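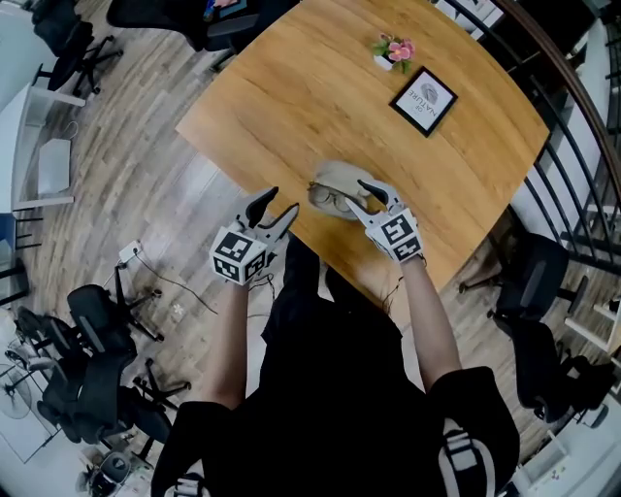
Angharad Mostyn wrote in to say that a soft pouch protects a pair of glasses about as well as a sock would, and that she has stopped pretending otherwise. She keeps hers in one anyway. I have read her note several times and I still can't decide whether it is a complaint or a recommendation.

Round lenses, thin dark rims, a wrinkled cloth or soft pouch partly under them, pink flowers farther up the table. The sign with the thick black edge says NATURE, which is a lot to ask of one small pot.

Glasses on the Table: a small gallery

The idea for this page came from Geeta Khurana, who is convinced that a shared table can be kept in order if every object on it has a place to go back to. I am not convinced. I have worked at shared tables for 22 years and what I have seen is that things go back to their place for a week, then for an afternoon, and then somebody buys a tray. The tray fills up. A second tray is discussed.

Still, Geeta asked for a fair hearing, so the gallery sticks to the little stuff: a pair of glasses, the thing the glasses are supposed to live in, a plant, a sign. No storage systems. If you want storage systems, the Camenzind catalog has 228 pages of them and I wish you luck.

A few notes before the last picture, mostly about glasses.

Lenses should not face the table. Everyone knows this and everyone does it. Laid on cloth, a pair will forgive you more than it will on bare wood, but how much depends on what the cloth has been picking up. Grit doesn't care that the fabric is soft. Rahel Zürcher washes her cloths every Friday in plain soap and skips the fabric softener, which leaves a film. I tried it for a month and my lenses looked the same to me as before, though I'll admit I was not looking very hard.

Cases are a different argument. Gebhard Aebischer swears by the Rillik hard case and has owned 2 of them. I asked what happened to the first one. He sat on it. The glasses lived, he says, and so the case did its job, and I suppose that is one way to keep score. My own objection is that a hard case is only useful when the glasses are in it, and most of the cases I come across are doing duty as a stand.

As for plants on work tables, I was sent a leaflet by Flostura promising that a bit of green lifts the mood of a room. It may. It also takes up the exact spot where I would put my coffee. Severin Auer moved his to the far side of the table in August and reports that his mood is unchanged, but he spills less.

The sign is harder to defend. A sign on a wall is a sign. Flat on a table it becomes a coaster sooner or later, and I would give it 6 weeks. Geeta says it looks nice next to the flowers. I'll give her that much: the dark edge and the pink do go together, and pale wood is kind to nearly anything you set down on it. 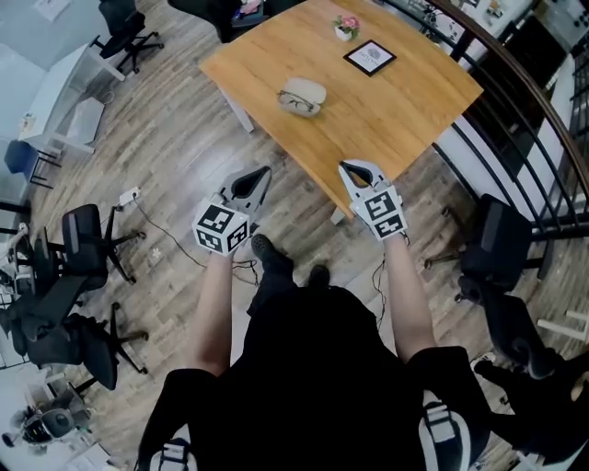 GROMITZ, 12/04/2018. Glasses on top of the case. I rest my case, and apparently so does everyone else.

The flowers and the black-edged card are keeping each other company toward the far side, and there is plenty of bare wood between them and the near edge. Geeta takes this as proof that a table with few things on it stays that way. I take it as one good day.

If you have a picture of your own table, send it along with a line on where the glasses are meant to go and where they really end up. Pictures of trays will be looked at too, but without much hope.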